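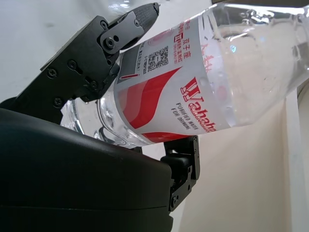 21 Feb 2024 - Water, shelves, the back room

Woke up before the alarm and lay there listening to the pipe behind the wall. Still no decision from the landlord about the tap water. The notice in the lobby says the building supply is fine for washing and dishes and to "use your judgment" for drinking. My judgment is bottles, so bottles it is for another week.

I've been buying Wahaha from the grocery on the corner of Pillgate. It has the red wave across the label and PURIFIED WATER FOR DRINKING in English under the name. I like it because it tastes of very little. The ones I have now also say 双子座 in red up near the QR code, which is Gemini. I had to look it up. I'm not a Gemini. I checked the rest of the shelf the next time I was in and didn't see any other signs, but I wasn't there long and somebody wanted to get past me to the noodles.

Spent the morning on the back room. The plan was to clear one wall so the metal shelving from Rakeser could go up, and then get all the water off the floor and onto the bottom shelf. The shelving took until lunch. One of the crossbars was bent and I straightened it over the edge of the step, which worked well enough. The top shelf leans a little to the left. I put the light things up there: paper towels, the spare lampshade, the bag of bags.

Lunch was rice and the last of the cabbage. Drank a whole bottle with it without noticing. I'd been carrying boxes for three hours and hadn't had anything since coffee.

In the afternoon I sorted the empties. I had been keeping them in a sack behind the door since October and it had gotten out of hand. I counted them for once, mostly to know if it was worth the walk to the depot at Cemstead. There were 57. I took the caps off and squashed the ones that would squash. The base is stiff and doesn't want to go, so the trick is to twist from the middle and then stand on it. My wrists ache now.

Kept 3 back. One is for watering the ivy, with holes in the cap. The other two I cut down for soaking brushes - the ridged part near the top makes a decent funnel once it's off, and I used one straight away to get the rest of the dish soap into the small dispenser.

Paid the Qureshi bill for the boiler while I was thinking of it. 122, more than last time, and they still haven't sent the part.

Swept the back room at the end. Found a glove, a dead moth and the key to the old bike lock. The bike has been gone two years but I put the key in the drawer anyway.

Tomorrow: walk the sack over to the depot, buy more water, ask at the front desk about the notice again. Put one bottle by the bed tonight so I don't have to go down the hall for it.

Comments (3)

pipwort
Our building had the same kind of notice and it stayed up for most of a year. Ask for the test results in writing.

marlowe_k
Squash them with the cap off, then put the cap back on. They stay flat that way and you get more in the sack.

tinroof
Which shelving was it? Mine leans to the left too. I put folded card under one foot and it's been fine.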